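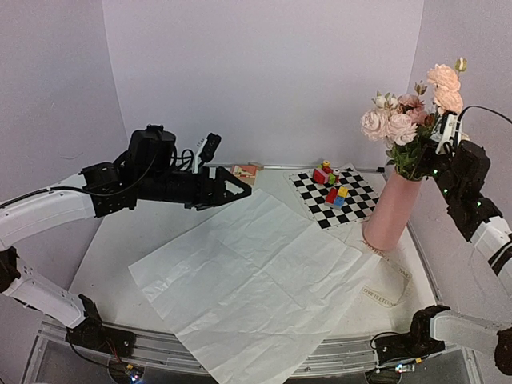
Two arms over a white work table.

Getting Water and Mud Out of a Flooded Basement Workshop

I love my basement workshop, and I've pumped it out enough times now to have strong opinions! If you get a wet floor every March like I do, these tips should save you a weekend.

Power first
Shut off the circuits down there before you put a foot in the water. If the panel is in the basement too and you can't reach it dry, call the power company and wait. Coffee helps.

Pick the right pump
A clear-water utility pump is great for clear water and miserable in mud. For anything that looks like chocolate milk you want a trash pump, the kind that passes small solids. I rent mine from Custov, the yard out by the grain elevator, and they throw in the hose if you ask. Check that the discharge hose is long enough to reach well past the house – I run mine 61 feet, down to the ditch, and the difference from my old short hose was amazing. (My old one was watering the same wall it came in through.)

Give the pump a basket
Set the intake in an old five-gallon bucket drilled full of half-inch holes, with a brick in the bottom. Leaves and wood shavings stay outside and the pump keeps humming. You'll still want to rinse the bucket now and then. Best free upgrade I ever made!

Go slowly if the water is deep
When the ground outside is soaked, it pushes on the walls, and the water inside is pushing back. Take the level down one foot, mark the wall with a grease pencil, and leave it overnight. If it has climbed back over the mark, stop and give the ground another day.

Mud while it's soft
Get the mud out the same day the water goes. I use a flat shovel and a floor squeegee, working from the far wall toward the stairs. Fill buckets halfway only. A full bucket of wet silt is a back injury with a handle. What's left comes up with a stiff deck brush and a hose – mine is a Bristier with the angled head and it gets right into the corners.

Tools and drying
Rinse hand tools in clean water, wipe them, and oil them that evening. Files and plane irons rust fastest, so do those before the hammers. Drawers come out of their cabinets and stand on end. Then run two fans and a dehumidifier with the door shut, and empty the tank morning and night. Mine took 16 days last time before the slab stopped looking dark.

Before next spring
Clean the gutters, stretch the downspouts, and pour a bucket of water in the sump pit to see that the float switch kicks in. And raise everything you can! My bench cabinets now sit on blocks 4 inches high, and the lumber rack is bolted to the wall.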